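Plundalby Home Help -- bedrooms and clothing, progress report
To: Barrett Bellamy, Varkow Fund
From: Corinne Delacroix
January 1, 2025

Barrett -- quick one, full write-up with the February claim. Covers the bedroom side only. Kitchens are in Booker's report, which you should have already. Shout if not.

Short version: on track, slightly under on money, behind on storage. Clothes are the slow part, as we thought they would be. Beds are going faster than planned.
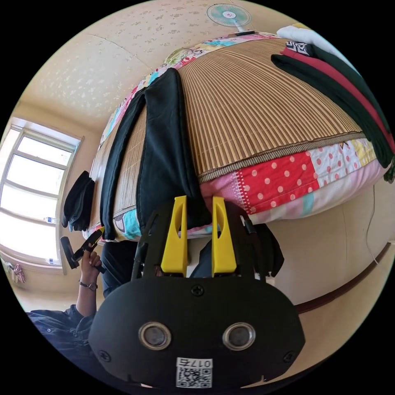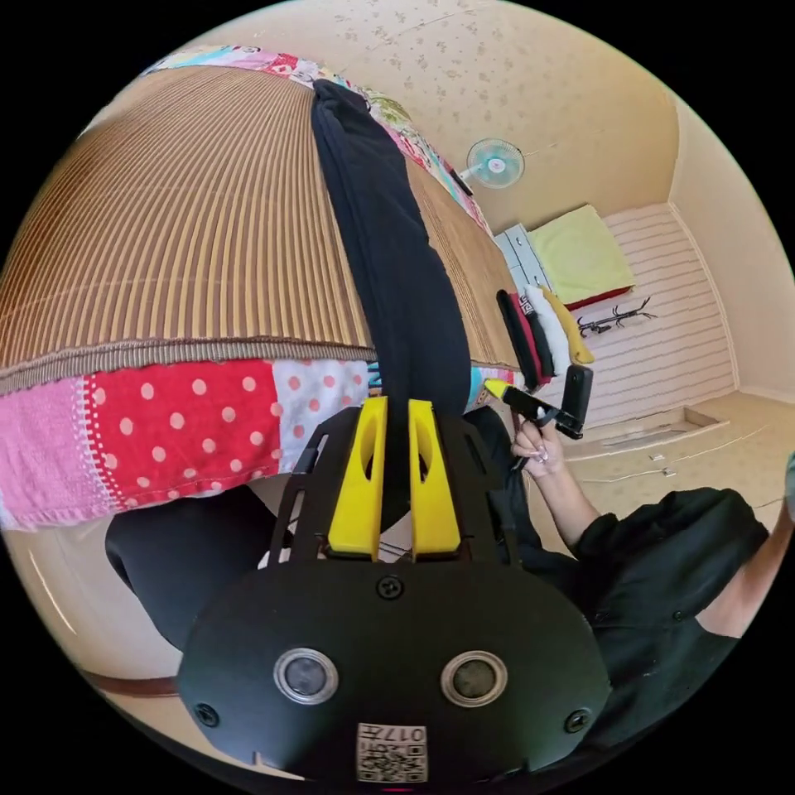 Both from the bedroom with the patchwork quilt. Slatted mat on top, long black item across it.

Where we are

Four homes on the list for this round. Two finished, the others started. Finished means bed clear, clothes folded or hung, a place for everything that lives in the room and the household happy to sign the sheet. We did not count a room as finished if bags were just moved to the hall. Had one like that in the last round and it came back on us.

The quilt bedroom is one of the started ones. Good room to work in. The bed is the only flat surface big enough for full-length clothes so everything gets folded there. There's a white chest of drawers further back and a small fan on the wall, light blue guard, which the household wants kept where it is. Fine by us.

Clothes

Agreed method with the household: one item on the bed at a time, flat, legs together, fold, put away. Sounds slow. Is slow. But last round we tipped everything out first and then people had nowhere to sleep by evening, so not doing that again.

Trousers and other long things go first as they take up the most room on a rail. Shirts after. Small stuff last, into drawers. Dark clothes are a pain to sort in poor light -- navy and black end up in the same pile -- so Lụa asked that we do those in the mornings. Have moved the visits to suit.

Lụa Đoàn also wrote up a one page folding sheet. Households like it. Will send a copy, it's on my other computer.

Bedding

Quilts: we are not replacing anything the household wants to keep. Came up in three seperate conversations so putting it in writing. The patchwork one stays. A red dotted patch, florals, cartoon prints, all sorts in it, and it is staying on that bed. The new cover we had down for that room goes back in stock.

Mats: original plan had these rolled up and stored for winter. Household says the mat stays on the bed, so it stays. That frees up a bit of storage we had set aside. Please note the change against line 2 of the plan -- Pouran Jalali has the marked-up version.

Spare blankets are still a problem generally. They end up on top of the furniture since the drawers are full of clothes. Should sort itself out once the clothes are done, but I wouldn't promise it.

Storage

Late. The under-bed boxes from Ansari haven't shipped. Ordered in good time, chased, got a "soon". Stuson can supply a similar box but the lid is hinged and it won't open fully under a low bed. Booker Sorensen is measuring bed heights before we decide. If Ansari have no date for us by the time you read this I'd like to switch to Stuson for the low-bed homes' leftovers and use open trays instead. Need your ok for that, it's a change of supplier.

Money

Spent to date $2217, mostly hangers, drawer dividers, laundry and travel. Boxes not in that figure as they haven't been invoiced. Travel a bit over because of the morning visits. Laundry under -- households did a lot of it themselves. Receipts are with Pouran.

Not asking for more money. Asking to move the unspent bedding line over to storage, same total.

What's next

Finish the quilt bedroom -- shirts, then drawers, then blankets.
Go back to the finshed homes and see if the folding is holding up. No idea yet, too early.
Boxes, see above.
Sign-off sheets to you with the February claim.

Needed from you

Yes or no on the supplier change.
Yes or no on moving the bedding money.
Which form for the claim, the old one or the new one? The link I have opens the old one.

Back at my desk tomorrow afternoon if easier to call.

Corinne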